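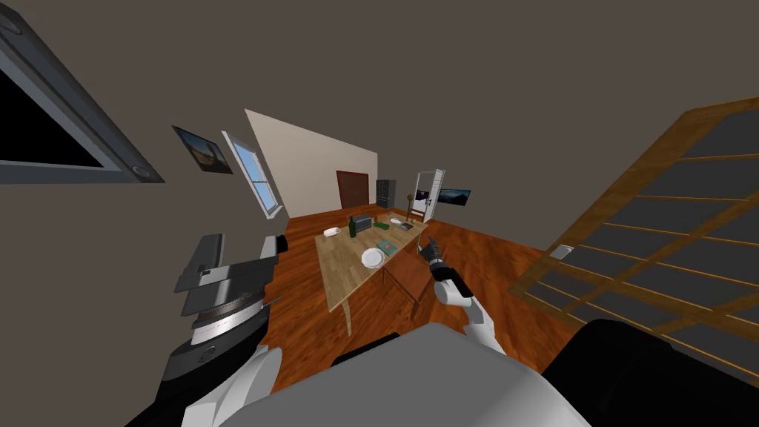

*Suelo de madera en tono rojizo y paredes en gris topo oscuro.*

**NOTA DE PRENSA**
2019-06-26

# Uvico abre su archivo de color doméstico y estrena Gudeta, la carta para quien tiene suelo de madera y no sabe qué hacer con las paredes

Llevo media vida vendiendo pintura y la pregunta que más me hacen en el mostrador sigue siendo la misma: "Tengo el suelo rojizo, ¿y ahora qué?". Pues bien, por fin tengo algo mejor que encogerme de hombros y sacar el blanco roto. Escribo esta nota yo mismo, como fundador de Uvico, y ya me perdonarán los periodistas si me enrollo un poco, que con este tema me pasa siempre.

Gudeta es una carta de 70 colores de pared pensada a partir del suelo. Así, al revés de como se hace casi siempre. Normalmente uno elige el color en una tirita de cartón, bajo el fluorescente de la tienda, y cuando llega a casa y lo ve al lado de la tarima le entran ganas de llorar (me ha pasado, y en mi propio pasillo). En Gudeta cada color viene agrupado según la madera que va a tener debajo: rojizas, miel, grisáceas, muy oscuras y esas amarillentas de barniz viejo que tanta gente tiene y que tan pocos catálogos mencionan.

La idea salió del archivo. En Uvico guardamos las fichas de los encargos a medida desde el primer día, y en febrero nos pusimos a ordenarlas en serio. Son 1.416 fichas, con su mezcla, su fecha y, cuando el cliente lo contaba, el tipo de suelo. Algunas están escritas en el dorso de un albarán. Una dice solamente "verde como el de mi tía, pero menos". Las hemos leído todas, y de ahí han ido saliendo los tonos que se repetían, los que la gente volvía a pedir al cabo de los años y también unos cuantos que me encantaban a mí y que no ha pedido nadie jamás. Esos los he dejado fuera, con bastante dolor.

## Los oscuros, por fin

Me hace especial ilusión la familia Onix, que reúne los topos, los pardos agrisados y los casi negros. Durante años hemos repetido que los colores oscuros empequeñecen y yo el primero, lo reconozco. Pero una pared topo junto a una madera cálida le quita al suelo ese naranja chillón que a veces coge con la luz de la tarde, y la habitación se queda tranquila. Si además se pinta el techo del mismo tono desaparece la raya de arriba, que en los cuartos bajitos molesta muchísimo. No digo que sea para todo el mundo. En una cocina sin ventana yo me lo pensaría, y en un baño pequeño depende de lo valiente que se levante uno.

Todos los Onix son mates lavables. Piden 2 manos, y si debajo hay un color claro conviene una imprimación teñida. El rodillo, de pelo corto. Y por favor, dejen secar la primera mano entera antes de decidir que el color es horrible: mojado engaña, sobre todo en los pardos.

## Muestras grandes

Otra cosa que hemos cambiado son las muestras. Se acabó el cuadradito. Las de Gudeta son hojas pintadas con pintura de verdad, de tamaño folio, que se apoyan en el rodapié y se van moviendo por la habitación a lo largo del día. Se prestan gratis en la tienda de Wurkusex con una fianza pequeña, y se devuelven cuando uno se haya decidido (o cuando la familia se haya puesto de acuerdo, que suele tardar más). También las mandamos por correo, pagando el envío.

## Jornada de puertas abiertas

Para celebrarlo, el sábado abrimos el archivo en Wurkusex durante toda la mañana. Vamos a sacar a las mesas hasta 200 fichas originales, con sus manchas y sus tachones, y quien quiera podrá buscar la suya si alguna vez nos encargó un color. Si la encuentra, se lo volvemos a preparar tal cual. La entrada es libre y no hace falta apuntarse.

Traigan una foto del suelo hecha de día y sin flash, o mejor todavía, un trocito suelto de tarima si les sobró de la obra. Con eso trabajamos mucho mejor que con un "marroncito, normal".

Gudeta ya está a la venta en la tienda, en botes de prueba y en los formatos habituales. La carta impresa es gratuita.

**Sobre Uvico.** Somos una tienda taller de pintura de interior en Wurkusex. Hacemos mezclas a medida, asesoramos a domicilio dentro del municipio y contestamos al teléfono por las mañanas.

**Prensa:** las fotografías de la carta completa y las muestras en tamaño folio se pueden pedir en el mostrador o llamando a la tienda.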